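Wokbridge Detention Oversight Project
Progress report to the Bitar Fund, second reporting period

1. Summary

The project supports independent monitoring of custody conditions and the handling of complaints against security personnel in the Wokbridge area. Work in this period covered three of the four planned outputs. The fourth, the public complaints register, is behind schedule and is dealt with in section 4.
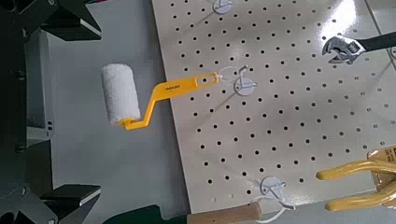 Reading time: 2 minutes

2. Custody visits

Monitors completed 25 visits to holding facilities, against a target of 24. Access was refused on two occasions, both at the Tian divisional station, on the grounds that no senior officer was present to sign the entry log. Written objections were filed in each case. The station has since agreed to accept the signature of the duty officer, including on Sunday.

Interview rooms at Tian still have no working audio recorder. Statements taken there continue to be handwritten, and copies are not always given to the suspect's lawyer.

3. Records review

The team entered 2734 custody records into the case database. Roughly 4 percent lack a time of arrest, and these cannot be used to measure compliance with the limit on detention before a first court appearance. They have been flagged and kept in a separate table. 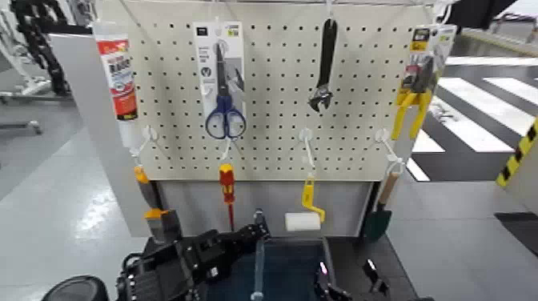
Records from the Zivetti annex were received on paper only and are being keyed in by the same two clerks. No change to the staffing budget is requested. Entry should be finished in November, after which the detention figures will be broken down by facility and by type of alleged offense.

4. Complaints register

The draft procedure was sent to the police legal department for comment. The reply objected to publishing the unit name of an officer before an inquiry has closed. A revised draft withholds the unit name until that point and publishes the station, the type of allegation and the current stage of the inquiry. A response is pending.

5. Spending

Spending is within budget on all lines except transport, which is over because of repeat trips to Tian. The Fund's approval is requested to move the unspent printing allocation to transport.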